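Budgeting for a second picking cell, what did you forget?
Shop Talk > Automation > Buying and Planning

nilton_t
We have one bin picking cell at the Plutville site and the boss wants another at Ullivgate. I have to hand in a number by 29th October. So far my spreadsheet has an arm, a gripper and a line called "misc," which I'm told is not a budgeting category. What did you leave out the first time?

giraldo.c
Fingers. I budgeted one set, like an optimist. Buy spares with the arm, while purchasing still thinks it's all one thing. Ask for them in February and you'll be filling out a form explaining what you did to the last ones.

plainbearing
Cables. Longer ones than you think, and something to hold them up. Also freight, which came as a surprise to our finance people, who apparently thought the arm would walk over.

Eusebio Ticona
I'd go the other way and buy less. Put the money in the arm and keep everything else cheap until you know what you're picking. Bins, clamps, a wooden table. We spent 2992 on a custom bin stand from Trastosier and it was the wrong height for every job we ever gave it. It's a very nice plant stand now.

giraldo.c
Cheap is fine until the table moves and you get to redo the calibration. What's an afternoon of your time worth?

Eusebio Ticona
At my pay? Less than the stand.

lizeth_r
Somewhere in between, please. We clamp our bins and it holds. What I'd never skimp on again is the service contract. We took the 12 month one from Ñahui, and guess which month the wrist started complaining. (Thirteen. It was thirteen.)

nilton_t
Fair. Adding service. What about the bins themselves? Mixed junk like a spatula, a soda can and toy blocks all in together, so nothing stacks politely.
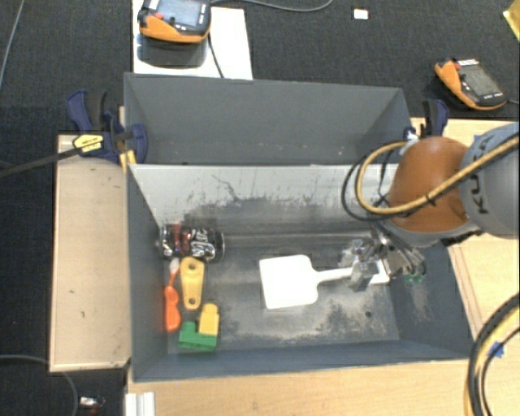

shagufta_s
Should the spare gripper fingers go in the equipment budget or the operating budget?

giraldo.c
Put the first spare set under equipment, on the same quote as the arm, and everything after that under operating. Check with your own finance people before you take my word for it, mine change their minds every spring.

plainbearing
Back to bins, buy a few extra of whatever you're using now. The supplier will "improve" the shape the week after you place your order and then your two sites don't match.

Eusebio Ticona
On that I agree with her and with you, and I'd like it noted since it won't happen again.

lizeth_r
Also lead time. Ours was quoted at 9 weeks and I planned the training around that. Pad it, and don't book the electrician until the crate is in the building.

nilton_t
Okay. Spares, cables, freight, service, extra bins, padding. "Misc" is still there but it's much smaller and I've renamed it "contingency." Sending it up tomorrow.

giraldo.c
They'll cut the contingency. Put some of it in freight.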